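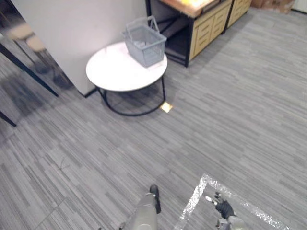 Skuvholm Rainfall Ledgers: second progress report
Prepared for Annelies Van Acker, grants manager, Kistetgate Foundation
May 21, 2019
Author: Lleucu Rowlands

Where we are

The grant application said that by this point we would have a searchable run of daily rainfall from the Skuvholm station ledgers, starting with the earliest surviving volume in 1863. We have part of that. The transcription is well advanced and I am fairly comfortable with it. I am a good deal less comfortable with calling the result a rainfall record, and most of this report is about the gap between those two statements.

To date 3599 ledger pages have been photographed and transcribed. The imaging went smoothly and I have nothing to add to what I wrote in December. The two volumes with water damage have been flattened by Petro Lysenko's bindery (Lysenko, invoice attached to the financial statement) and are legible for the most part, although the gutters are tight and the last column of figures disappears into the sewing on many openings. Petro could take the sewing down. I have asked him not to until somebody shows me that the last column matters.

The Kudard software

The Foundation was keen that we try Kudard for the handwriting, and we have. I said in the application that I doubted it would cope with the early bookkeepers and I would like to report that I was wrong. I was partly wrong. It does well on the later volumes, where one clerk with a tidy hand kept the books for years. On the earliest ones it reads the numeral 7 as a 1 often enough to be a menace, and it has a habit of filling in a ditto mark with the figure from the wrong line. A missing value would be easier to live with. A plausible wrong value goes straight into the monthly total and nothing looks odd.

Mitiku Birhane has re-keyed the early volumes by hand as a result. This took longer than budgeted, and the variation is set out in the financial statement. The supplier's suggestion that we train the model on more of our pages may have merit, but the pages we would need for training are the same ones Mitiku has now finished, so I can't see what we would be buying. I recommend we keep the licence until it lapses, use it on the later books only, and not renew.

What the numbers mean

The first difficulty is the gauge. Nothing in the station correspondence says what kind of gauge was in use before the overseer's house was rebuilt, or where it stood. The family history, which gets quoted as if it were evidence, says it was "by the garden tap". That would put it under a pepper tree for several decades. If so, the early totals are low, by an amount that changed every year as the tree grew, and no correction I know of would fix it.

The second is the missing days. Clerks left blanks. Sometimes a blank means no rain and sometimes it means the clerk was in town, or shearing was on, or he'd been sacked. Lacey Lambert has gone through the wages books to see who was on the property and when, and this has been the most useful work of the project so far. She has been able to settle some blanks as real absences. The large rainfall readings that follow those absences look like accumulated totals, several days' rain written down as one. Anyone using the figures to talk about extreme falls needs to know this, and I expect they will want to use them for precisely that.

Thirdly, units. From one volume onwards the entries are headed "points", a point being a hundredth of an inch. Before that there is no heading. We have assumed points throughout. The seasonal pattern supports this, more or less, but an assumption it remains, and it is flagged on every affected row.

Comparison with neighbours

The application proposed to check our series against nearby stations. Lacey found 9 candidates, of which 2 have daily records old enough to be of any help. Agreement with the closer one is good in winter and poor in summer, as you'd expect with storms. The other sits on the far side of the range and I wouldn't hang much on it either way. The phrase "independently validated", which appeared in the Foundation's newsletter item about us, should come out. We have not been validated by anybody. I would be grateful if Annelies could pass that on.

Changes to the plan

I propose to drop the public map. It was in the application as an engagement outcome, and I wrote that section myself, so I take the blame. A map with shaded circles would give these readings an authority they haven't earned. The money would go further on a proper set of notes to accompany each volume – who kept it, what is missing, what we guessed.

I would keep the talk at the Skuvholm hall. Families in the district may hold diaries that could fill some of the blanks, and one good diary would be worth more to us than another year of software. Mitiku has drafted a one-page call for material and the local paper has agreed to run it.

Next period

Mitiku will finish the second keying of the early books. Lacey will complete the wages comparison and write up her method, including the cases where it failed. I will look for a survey plan of the homestead, in the hope of placing the tap and the tree. If the plan can't be found, the early years will be released as a separate file with a warning at the head of it, and left out of any averages we publish.

The variation request is on the second sheet of the financial statement. We would need an answer before the Kudard licence comes up for renewal.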